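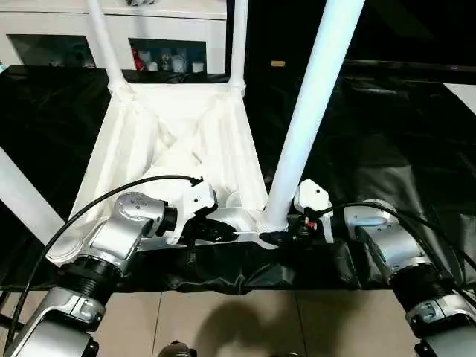 Asiento de silla blanca que se llena de arrugas: ¿se puede tensar o es tirar el dinero?

Publicado en Muebles y tapicería el 8 de marzo de 2025

Cinder

Tengo unas sillas blancas de patas tubulares, modelo Trirkard, con el asiento forrado en un material blanco brillante que al tacto parece vinilo, aunque en la ficha ponía «símil piel premium», que es no decir nada. Las compré en febrero. Una de ellas ha empezado a hacer pliegues que se cruzan en el asiento formando una X. Las otras están lisas.

He buscado por ahí y todo el mundo recomienda lo mismo: secador, paño húmedo y a estirar con la mano. Me suena a remedio de los que funcionan en el vídeo y en casa no. También he visto un spray «tensor de tapicerías» de la marca Prurnico que promete dejar el asiento como nuevo en una aplicación. No me lo creo, pero si alguien lo ha probado de verdad, que lo diga.

Lo que quiero saber es si esas arrugas en cruz salen porque el material se ha dado de sí, porque venía mal grapado o porque la espuma de dentro se ha hundido. Y si merece la pena desmontar el asiento o se queda peor. El vendedor me dice que es «el asentamiento natural del producto». Ya.

2 respuestas

Bukhari_tapiza

Lo del asentamiento natural lo dicen siempre. Una arruga suave en el centro después de años de uso, pase. Una X marcada en una silla de febrero me hace pensar en otra cosa, pero sin tocarla no te lo puedo asegurar, y desconfía de quien te lo asegure.

Primero, dale la vuelta a la silla y apóyala sobre una manta. Mira si el asiento va atornillado al armazón o si forma una sola pieza con él. En muchas de patas de tubo hay tornillos por debajo, a veces tapados con un plástico. Si no encuentras nada que soltar, no hagas palanca. El tubo pintado salta enseguida y entonces tienes dos problemas.

Si se suelta, quita la tela de abajo y mira las grapas. Cuando han tensado primero las esquinas y luego los lados, que es justo al revés de como se hace, el material tira en diagonal y aparecen esos pliegues. Se arregla quitando grapas, empezando de nuevo por el centro de cada lado y dejando las esquinas para el final. Grapas inoxidables de pata corta, que con la larga te puedes encontrar la punta saliendo por el otro lado.

Para saber si es la espuma, presiona con la palma en el cruce de la X. Si baja mucho y tarda en volver, la espuma está floja y por más que tenses vas a estar igual en unos meses. Si está firme y lo que se mueve es solo el forro, es cosa de tensión.

El secador sirve de algo, pero poco. Ablanda el vinilo y te deja tirar mejor de él mientras grapas. Sin volver a grapar, lo que estires se encoge o se vuelve a arrugar al enfriarse. Aire templado, siempre en movimiento, y prueba antes en una zona de abajo. Los acabados brillantes cogen manchas mate con el calor y eso ya no se quita.

Del spray no te puedo hablar bien ni mal porque no lo he usado. Lo que no entiendo es cómo un líquido por encima va a corregir una tela que sobra por debajo.

Y antes de todo esto, reclama. Si metes un destornillador, te van a decir que la has manipulado tú. Fotos de la silla arrugada al lado de una lisa, por escrito, y que te contesten por escrito.

silla_coja_436

A mí se me arrugó una y le puse un cojín encima. Problema resuelto, jaja. El secador lo probé y quedó bien dos días. Si son baratas yo no me complicaba.

Cinder

Gracias a Bukhari. Le he dado la vuelta y sí hay tornillos, bajo unas tapitas. No los he tocado. Al apretar en el centro la espuma vuelve enseguida, así que me inclino por las grapas, aunque tampoco pondría la mano en el fuego. He mandado las fotos al vendedor y me ha respondido con el mismo párrafo de antes, copiado entero. He vuelto a escribir pidiendo que me cambien esa silla.

Lo del cojín no lo descarto, pero para eso no me compro una silla tapizada.

A 251 personas les ha parecido útil esta página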